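**FOR IMMEDIATE RELEASE: December**

**Vudadel puts out practice guide for recording hand work used in robot training**

Vudadel today released version 2 of its practice guide for teams who record people doing small manual jobs so robots can be trained on them. Free to download. Covers home sessions, rented rooms, workshops. Replaces the old version completely, please stop using the old PDF.

The guide was written with Sutus, which runs recording sessions, and Cordier, which builds sorting and packing cells. Both firms have been working to the draft since spring and sent back a lot of red ink. Most of it went in.

What's new:

- **Session length.** No single take over 5 minutes. No more than 60 minutes of recording before a proper break. Breaks are paid.
- **Wrist gear.** Bands and markers get checked for fit before the first take and again after every break. If it pinches or leaves a mark, stop. Person wearing it decides, not the operator.
- **Marker care.** Creased, dirty or peeling markers get replaced before the session, never between takes.
- **Windows and passers-by.** Anyone or anything outside the room that could identify a person has to be out of view or blurred before files leave the site. Blinds count, if they're down far enough.
- **Cables.** Taped or routed away from where the wearer walks. Several drafts said "where practical". That's gone.
- **Small loose objects.** New section, longest in the guide.

The section on loose objects came straight out of session logs. Craft sticks, clips, pegs, screws, anything that comes by the bag. Teams were tidying up between takes and throwing away the hard part, so the guide now says to leave the mess as the wearer made it and to log the starting state in plain words.

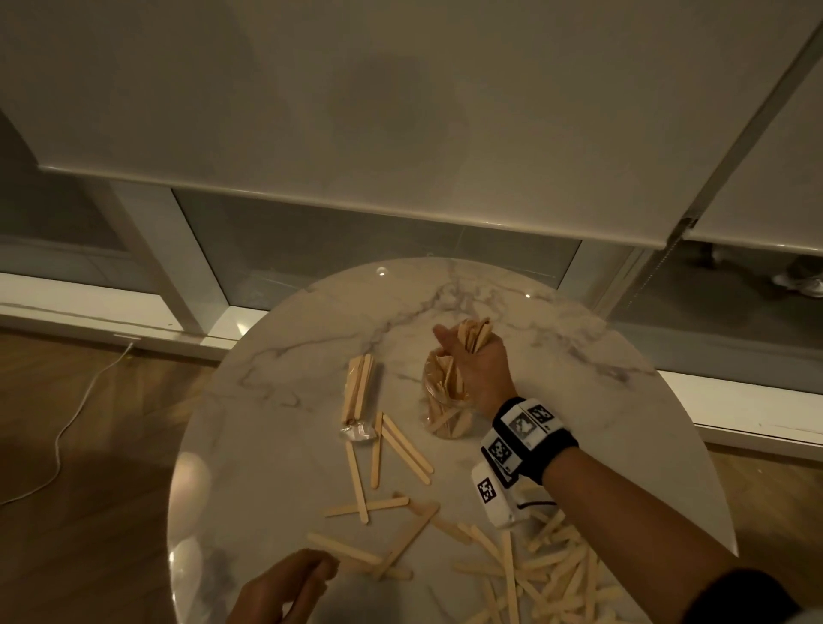 Dropped items stay dropped too, unless they're a slip risk. A take with a fumble in it is a valid take. Sutus says it used to delete those. Under version 2 they are kept and tagged, and a set with no fumbles at all gets sent back for a second look.

There is also a rule on instructions. Tell the person what the end result should be and leave the how up to them, no coaching on grip, no "use your other hand". Cordier asked for this one, having found that coached recordings all looked the same and didnt help much once real parts arrived in a heap.

Consent forms have been cut to a single page. Wearers can withdraw a session afterwards and the site must confirm deletion in writing.

The guide is voluntary. It does not replace local safety law or any machinery standard, and sites with a moving robot in the room need a seperate risk assessment. A checklist for that is in the annex.

Vudadel will open a register of sites working to version 2. Listing costs 300 euros a year and includes one visit. Prekance will carry out the visits and has no say in who gets listed.

Comments on the guide are open until the end of March, through the form on the Vudadel download page. Press copies and the change log are on the same page.

**About Vudadel**
Vudadel writes working guides for automation teams and the people who record for them.

END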